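Vakarska Honors Medallion
Chege Academic Supply, Pestevdale

Product overview

The Vakarska Honors Medallion is made for two-year and four-year colleges that recognize students at commencement, at honor society inductions and at statewide scholar luncheons. It is a cast medallion with a raised border and a flat center field, which may be left plain or engraved with the college seal. Each medallion is supplied on a Sinia neck ribbon in one or two school colors.

Over 1000 medallions have been delivered to colleges in the past academic year. Institutions that have ordered before may ask for the same die, ribbon and engraving layout by giving the earlier order number. 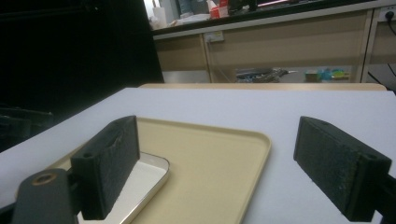
Black foam pads on facing gripper fingers, white tabletop.

Engraving

The center field accepts a seal, a crest or up to two lines of text. The reverse may carry the student's name, the name of the award and the academic year. Artwork should be sent as a vector file. Scanned letterhead is accepted for simple seals, but fine lettering may be lost, and the college will be asked to approve a proof before any work begins.

Names are engraved exactly as they appear on the submitted list. Please check accents, hyphens and suffixes before sending. Corrections received after proof approval are charged as new pieces.

Ribbons

The Sinia ribbon is woven with a satin face and closes with a stitched V at the front, so that the medallion lies flat over a gown. It is offered in 30 stock colors. Colleges whose colors are not in the stock range may send a fabric swatch for matching — please allow an additional 2 weeks.

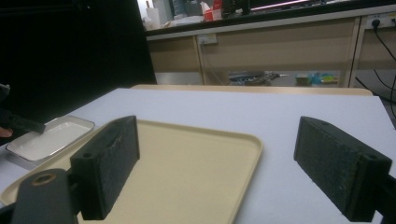 Ribbons may also be ordered separately for programs that reuse their medallions from year to year. Officer and adviser ribbons have a contrasting center stripe and are otherwise the same length and width as the student ribbon.

Ordering

The minimum order is 9 medallions per design. Smaller numbers may be added to an existing design at any time. Purchase orders are accepted from public and private institutions, and a tax exemption certificate should be attached where it applies.

Orders for May ceremonies should be placed as early in the spring term as possible. Finished orders leave Pestevdale each Thursday.

Returns

Plain medallions and unused stock ribbons may be returned in their original boxes. Engraved pieces and matched ribbons may be returned only if they differ from the approved proof or swatch.

Related items: honor cords, presentation boxes, certificate folders, stoles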